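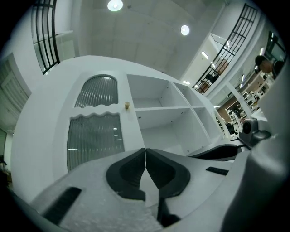 3.2 Storage furniture in the sampled homes

Most households in the Plemham sample kept everyday goods in a mix of closed and open storage. Of the 207 homes visited, 87 had at least one unit that joined the two, with doors on one side and open shelves on the other. We call these combined units. They stood in living rooms more often than in kitchens.

Figure 3. A white combined unit with fluted glass door panels on the left and open cubbies on the right. The cubbies are empty, and small dark holes for shelf pins run along their sides.

Residents were asked to name what they kept behind the doors and what they kept on the open side. The answers were coded by two of the authors using the scheme in Greenwood's earlier Pasodow survey, with one change: paper goods and books were treated as separate classes. This gave 455 item entries for combined units. Where the coders disagreed, the entry was discussed and given a single code.

Glass doors were a special case. Residents with clear glass tended to put dishes or display pieces behind it and to keep them in rows. Residents with ribbed or frosted glass spoke of those shelves much as they spoke of solid cupboards. Several said they put things there that they did not want guests to look at, such as medicine, chargers and unpaid bills. One resident in Jiltden described the ribbed glass as "a door that lets me be messy."

The open side changed more between visits. Cubbies were cleared and refilled with the season, and toys moved down to the lower rows when children began to walk. Movable shelves were seldom moved. Most residents knew that the pin holes were there, but few had changed a shelf height after the unit was first put together. Those who had done so usually wanted room for one tall item, most often a vase or a box file. Shelf height is taken up again in Section 4, together with Laizer's measurements of unused space above stored items.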